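Rimora opens desktop computer refurbishing workshop in Orholm

Old office machines to be stripped, checked and rebuilt for homes and schools

ORHOLM, June – Rimora, the computer reuse firm based in Duvport, has opened a second workshop, on the ground floor of the former post office in Orholm. The new site will take in desktop computers that offices no longer want and rebuild them for use at home and in schools.

The workshop has a contract to handle 600 desktops in its first year. Of these, 464 have been promised to schools and adult learning centres in the district. The rest will be sold over the counter at the Duvport shop, with a parts and labour guarantee.

"Most of what comes in is office stock that was replaced on a schedule," said Griet Mertens, managing director of Rimora. "A good many of those computers need a clean, more memory and a different processor. People have been asking us to do this work closer to Orholm for a long time, and the old post office came up at the right moment."

Each computer that arrives is opened, blown free of dust and given a visual check before anything is switched on. Staff look at the board for swollen or marked parts, replace the coin-cell battery and test the power supply on its own. Processors are taken out so that the old thermal paste can be cleaned off and the contacts in the socket looked over under a lens. Memory is tested one module at a time.

Machines that pass are then put back together, often with parts from others that did not. The firm keeps processors and memory sorted by type in drawers at the end of each bench, so that a board can be matched with parts it will accept. Cases are kept wherever possible, and those too dented to use go for metal recycling.

"The processor is the part people worry about, and quite right too," said Tuấn Ngô, who will run the Orholm bench. "You lift the load plate clear, line the chip up with the marks on the socket and set it down straight. There is no pushing. If it does not sit flat, you take it out and look again. Closing the lever is the only part that takes any force, and even then it is not much."

Every finished computer will carry a card listing the parts inside, including any that have been changed, and the name of the person who did the final check. Drives are wiped before work starts, and the owner receives a written record. Drives that cannot be wiped are destroyed on site.

Rimora will also offer 2 evening courses at Orholm in the autumn, one on basic repairs and one on fitting memory and processors. Both will be taught by Yến Tạ, who set up the firm's training in Duvport. Places are limited by the number of benches – those who live in the district will be offered them first. Tools are provided, and those taking part may bring their own desktop if they wish.
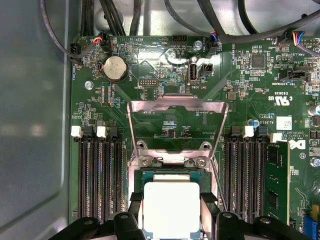 A processor over its socket on a desktop motherboard, with the load plate raised.

The Orholm workshop is open for drop-offs from 8.30 am to 4 pm. Firms with larger numbers of computers are asked to arrange a collection beforehand. Monitors and printers cannot be accepted at Orholm for now and should be taken to Duvport.

Press contact: Hubert Aebischer, Rimora, Duvport. Interviews and visits to the workshop can be arranged on request.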